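The Stumum Correction

The clock at Stumum loses 22 seconds a day. The rate is constant. It does not change with temperature, and it does not change when the weight is near the top of the shaft or near the bottom. I was sent to find the cause and, if the cause could be removed, to remove it.

The assignment came from Bidimport, which holds the maintenance contract for tower clocks on that part of the coast. The work order was dated 29 Oct 2020 and had one line in the description field: "Slow. See previous." There were earlier work orders going back 100 years, and each of them said the same thing. The oldest was handwritten. It said "Slow" and left the second part off.

Stumum is reached from Bristeck by a road that floods at spring tide. I arrived at low water and carried the instruments up in two trips. The tower has 70 steps, the last several of them a ladder. The movement stands on an iron frame in a room with one window facing the harbor. I leveled the frame, checked the beat, and measured the pendulum. The pendulum was the correct length for a clock that keeps time.

This was the first entry in my notebook that I underlined.

I stopped the clock the next morning and took out the going train. Every wheel was cleaned and counted. The counts agreed with the drawing. The drawing agreed with the arithmetic. There was some wear on the escape wheel pallets, which should produce irregular error, and the error was not irregular. I put everything back, set the hands against the radio signal, and waited one day. The clock was 22 seconds slow.

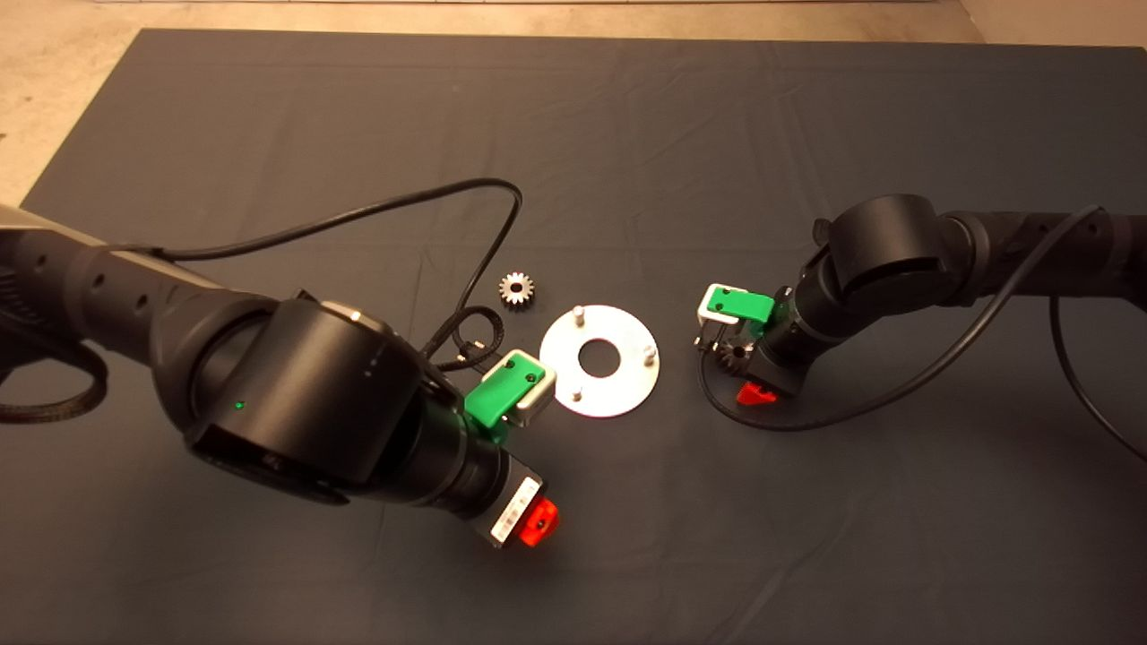

It had always been right before the breakwater, a voice said from the ladder, and I would find nothing in the wheels, and would I please start it again before the boats came in, as the boats went by it.

I said that it was running. There was no answer, and when I looked down the ladder the landing was clear. I made a note of the remark under "Other observations."

The breakwater is on the charts. It was finished in August of the year before the first work order. I could think of no mechanism by which a wall in the water slows a pendulum in a tower. Vibration was the obvious candidate, so I set a dish of mercury on the frame and watched it through a full tide. The surface was still. I moved the dish to the windowsill, then to the floor. It was still in all 3 positions.

I then did something that is not in the procedure. I took the portable chronometer down to the harbor and sat at the end of the breakwater with it for a day. I brought sandwiches. When I came back to the tower, the chronometer and the radio signal agreed. The clock was slow by the expected amount. I wrote down that the harbor was on time.

The only thing left to test was the room. I hung the chronometer from a nail beside the movement and closed the hatch. The following day it was 22 seconds slow. I took it down to the square, where it kept perfect time but did not recover what it had lost. My wristwatch had been in the room for the whole of the work, and I compared it as well. It was slow by the sum of my hours there, in proportion.

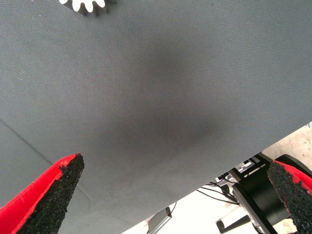

White gear shape at the top edge of the picture, gray cloth below.

There are two ways to correct a clock in these conditions. The pendulum can be shortened, so that the movement runs fast by the amount the room is slow. This takes a quarter turn of the rating nut, and I could not understand why it had not been done. I put my hand on the nut. It turned freely. The threads were bright on both sides of the present setting, so it had been turned before, and often, and turned back.

The work orders did not mention this. I read them again in the evening, at the guest house, in order. Seven of them had the time of completion filled in. In each case the time was after the next high water, and the visits had been planned, like mine, for low.

The second way is to reset the hands once a day and leave the nut alone. The town does this already. Somebody goes up before the boats come in and moves the minute hand forward. The wear on the arbor is consistent with daily handling.

I turned the nut a quarter turn and listened to the beat. It was even. I stayed for one tide, with my back against the wall under the window, and then I turned it back.

The report for Bidimport took an hour to write. Under "Cause" I entered the room. I crossed that out and entered nothing. Under "Description" I wrote "Slow. See previous." My next assignment was at Villalobos, a striking fault, and I left for it on the falling water with my watch still uncorrected.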